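Hamness 2: a long look at the capture and cleanup software

Reviewed by Ertuğrul Eren
August 25, 2026
Version tested: Hamness 2, desktop build, with the Plaltidum tracking plugin

I have been using Hamness since the first beta, mostly with my teeth clenched. It worked, but every session ended with an evening of fixing timestamps by hand. Version 2 came out in April and I put off moving to it until our team at Pinadbridge had a gap between projects. I wish I had moved sooner!

For anyone new to it, Hamness takes the streams from hand-held grippers (wrist video, head video, jaw opening) and turns them into clean trajectories you can train a policy on. We run two grippers per operator, and the software has to keep everything lined up while people walk around, swap places and unplug things.

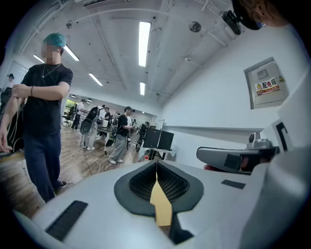 Setup is the first big improvement. You give each gripper a name, start the streams, and Hamness works out the clock offset for each one. The old version wanted a clap in front of every camera. Now there is a small panel with one bar per stream, and when the bars go solid you can record. If one drifts during a take, the bar turns amber and the take gets a flag you can search for later. It's such a plain little feature, and it has saved me more grief than anything else in the release.

The tracking plugin is where I expected trouble. Ours is a long room with bright ceiling lights and people moving through it, and our previous pipeline lost its pose whenever someone walked close to the camera. Plaltidum rides through most of that. It leans on fixed markers when it can see them and falls back on the room itself when it can't -- and the handover between the two is smooth enough that I had to turn on the debug overlay to find it.

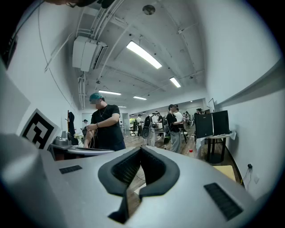
Fixed marker on the left, at the worktable.

Out of 727 takes, more than 300 went through with no edits at all. The rest mostly needed trimming at the start and end, and the new trim tool is lovely: drag a handle, watch both wrist views scrub together, press Enter, on to the next one. I did a batch of 60 before lunch and didn't mind it.

A few things still bug me. The project browser gets slow once a folder is large. Exporting locks the whole window. And the calibration wizard asks for the cube size every single time, even though it is saved in the project file (I checked). 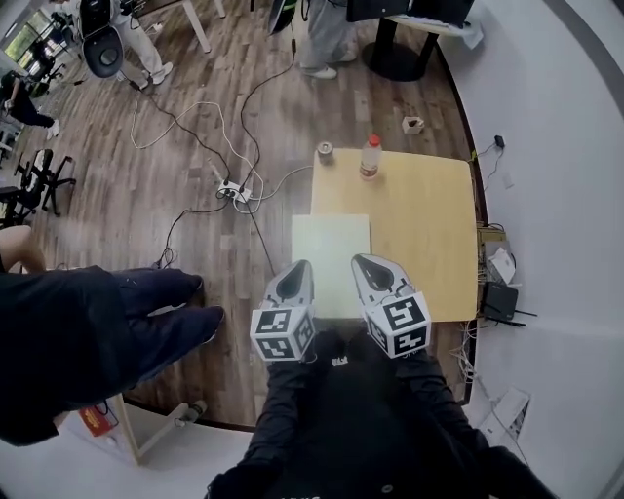 TWO-HANDED TRACKING

This is the part I'd show to anyone still on the fence. With a marker cube at the base of each gripper, the head camera can place both hands in one shared frame, so the distance between left and right stays sensible. Hamness 1 solved each hand alone and let them float apart. I used to patch that with a script from a friend at Palacios, and I have now happily deleted it.

Cubes that overlap in the head view can still swap labels for a moment. There is a "keep identity" switch under Advanced, off by default. Turn it on.

Score: 9 out of 10. I'm taking the point off for that export window.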